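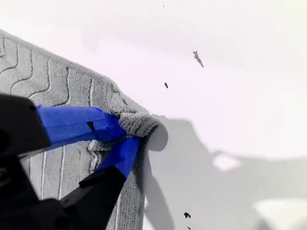 Plush cloths are the workhorses of my kitchen and I treat them better than I treat my good tablecloths. I have bought a great many of them since 2000, when we moved into this house with its white counters that show every last crumb, and I've ruined plenty along the way with too much heat and too much fabric softener. The kind I keep coming back to is the light gray one with the raised wavy lines stitched through the pile, long lazy S shapes that leave puffier bands in between. It picks up well, it feels nice in the hand, and the gray is forgiving of tea. But a quilted cloth does want a little care in the washing and a little more in the folding, so let me go through how I do it, and you can take what suits your own house.

Washing first. I do cloths by themselves, in warm water, with half the detergent I'd use for clothes and no softener at all. Softener leaves a coating on the fibers, and then you're pushing water around the counter and wondering what went wrong. If you have a cloth that has already gone that way, try washing it again with a splash of white vinegar where the softener would go. It may take a couple of rounds. Mine came back very nicely, all except one that had been used on furniture wax, and that one lives in the garage now.

Keep them away from bath towels if you can. I had a lovely set from Sultana, a deep plum color, and for most of one January every cleaning cloth in the house was wearing plum fuzz. You can get it off with a lint roller but it's a dull way to spend an evening.

For drying, I use the line whenever the weather allows. In the dryer I give them 25 minutes on low and then take them out, even if the hems still feel a touch cool, and let them finish over the back of a chair. Give each one a good snap first! It wakes up the pile and gets most of the twist out of the corners.

Now, weight. People ask me about this more than you'd think. The number on the label is grams per square meter, and for counters and dishes I like 300. Thinner ones are fine for windows and mirrors, where you want to feel the glass through them, and the really heavy ones are wonderful for drying the car but take forever on the line. My everyday ones come from Piludano, a small shop that sells them in bundles tied with string, and I have a few from Clindar that are a bit thinner and have held up just as well. I don't think the name matters much. Look at the hem. If the stitching is already wandering in the store, it will come apart in your machine.

And so to folding, my favorite part. Use a table, a proper big one, and wipe it down before you start. I say this as someone who has skipped that step many times. Little dark specks and crumbs don't look like much on a white tabletop, but a looped cloth will gather up every one of them, and then you've folded them neatly into the middle for later.

Lay the cloth down flat and square it up before you fold anything. A square cloth never quite lies square after a wash — one side ruffles, another goes wavy — so I put a palm in the center and smooth outward to each corner in turn, without tugging. Stripes are a great help with this. Get them running level with the edge nearest you, and the rest of the cloth mostly follows along. Then bring the near edge up to the far edge, line up the corners, and smooth again from the fold outward. After that I fold it in 3 the other way, so it will stand up in the drawer on its end like a file folder. 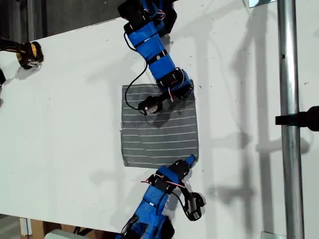
A reader in Pretoria wrote in to say that she does it the other way around, thirds first with the stripes running away from her and then in half, and that her cloths stand up better for it. She also starts at the far corners, pulling them toward her, and she thinks smoothing from the middle only chases the ripples into the hem, where they stay. I tried it her way on a whole basketful and I have to admit the thirds-first fold makes a firmer little bundle. I'm less sure about the corners. With a thin cloth her way was quicker, but on the thick quilted ones I kept ending up with one side longer than the other, and went back to my palm in the middle.

She asked, too, whether ironing does any harm. I wouldn't. Microfiber and a hot iron don't get along, and you'd flatten the very texture you paid for. If a cloth comes off the line stiff and crumpled, put it under a stack of folded ones overnight and it will be perfectly presentable by breakfast.

As for the drawer, freshly washed cloths go in at the back and you take from the front. I keep the window cloths on the left, with their folds facing the other way, and the worn-out ones go in a bucket under the sink for shoes, muddy paws and the oven door.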